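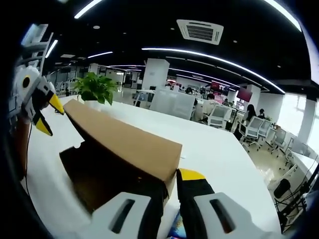
Lista de revisión de pinzas de mano y puesto de recogida de datos
Proyecto Nestisik – mesa grande, zona de oficina abierta
Fecha: martes, 24 de noviembre de 2020
Revisa: Safta Jitaru
Acompañan: Yuzhen Wei y Jinlong Lu
Parte relacionado: incidencia 464 (cierre inesperado de una pinza)

Antes de entrar en los puntos, gracias a todos por la paciencia con que habéis parado y arrancado la sesión cada vez que os lo he pedido, que han sido muchas veces. Ya sabéis que la revisión se adelanta por lo de Yaqin Long: estaba cambiando un objeto de sitio, la pinza se cerró sin que nadie apretara el gatillo y le pilló la yema del índice. Quedó en un susto y una marca roja, y ella siguió trabajando esa misma tarde, pero un cierre así no lo podemos dejar pasar.

1. Gatillo y retorno
Resultado: NO CONFORME en la pinza B, conforme en las demás.
El muelle de retorno de la B se queda a medio camino cuando se suelta despacio. Jinlong lo repitió delante de mí y el fallo salió a la primera, luego tardó un buen rato en volver a salir, que es lo peor que puede hacer un fallo. La B queda retirada con etiqueta roja hasta que llegue el muelle nuevo de Posard. Por favor, que no vuelva a la mesa «solo para una toma».

2. Dedos y carcasas
Resultado: conforme.
Sin grietas en el plástico ni rebabas en las ranuras. He pasado el dedo por todos los bordes, también por dentro, y no raspa nada.

3. Almohadillas y puntas
Resultado: conforme con observaciones.
Las almohadillas agarran bien. Una de las puntas de la pinza D tenía un poco de juego y Yuzhen la volvió a asentar durante la revisión. Recordad que toca mirarlas cada 300 ciclos, y que el contador de Sarnon no avisa solo: hay que abrir la pestaña y leerlo. La D llevaba 1.542 desde la última anotación en la hoja, así que alguien (y me incluyo) se ha despistado.

4. Zona de paso y suelo
Resultado: NO CONFORME.
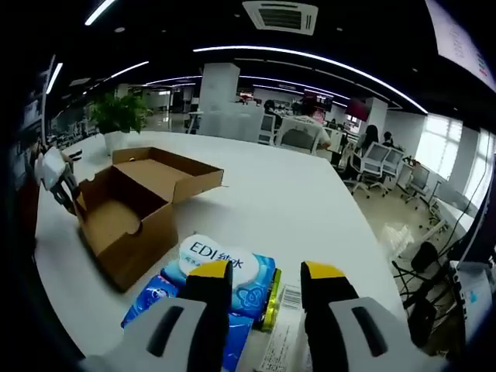

El paso entre la mesa grande y los puestos de la derecha es el que más me preocupa de toda la sala, porque quien lleva la pinza va mirando el objeto y no los pies. Pasa con cualquier cosa que tengamos entre los dedos, y el paquete de toallitas no iba a ser distinto: uno se concentra en las puntas amarillas y el resto del mundo desaparece. La bolsa de plástico transparente del suelo es un resbalón esperando su turno, y los cables enredados en la mesa blanca de ese lado son, para mí, un no conforme por sí solos. Yichen Wan se encarga de recogerlos con bridas y de buscarle a las bolsas un sitio que no sea el suelo. La planta del fondo puede quedarse donde está – me lo habéis preguntado dos veces y no, no molesta.

5. Dos personas sobre la misma caja
Resultado: conforme con observaciones.
Aquí me alargo un poco, y pido perdón por adelantado. El incidente de Yaqin ocurrió con una compañera trabajando enfrente, y ninguna de las dos sabía bien quién tenía el turno. A partir de ahora, quien vaya a cerrar la pinza lo dice en voz alta, y quien esté al otro lado aparta la mano libre antes de contestar. Suena a colegio, ya lo sé, pero en la prueba de hoy os habéis acostumbrado enseguida.

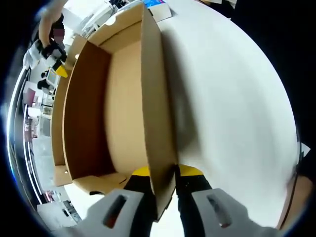
Lo mismo vale para las solapas y las paredes de cartón. Un cartón sujeto por el canto puede saltar al soltarlo, y si la caja está apoyada de lado se puede venir encima de la muñeca del otro. Soltad despacio, con la caja bien asentada, y si hace falta recolocarla se dejan antes las pinzas en la mesa.

6. Parada y aviso
Resultado: conforme.
La grabación se detiene bien desde Sarnon. El teléfono de Fang, nuestro contacto de mantenimiento, ya está pegado en la pared, en letra grande.

7. Botiquín
Resultado: conforme con observaciones.
Faltan tiritas pequeñas. Las traigo yo.

Pendiente:
Muelle de la pinza B – Jinlong Lu
Cables y bolsas – Yichen Wan
Hoja de ciclos al día para todas las pinzas – Yuzhen Wei
Próxima revisión completa: febrero. Los puntos 1 y 4 los vuelvo a mirar en cuanto me aviséis de que están cerrados, no hace falta esperar.

Firmado: Safta Jitaru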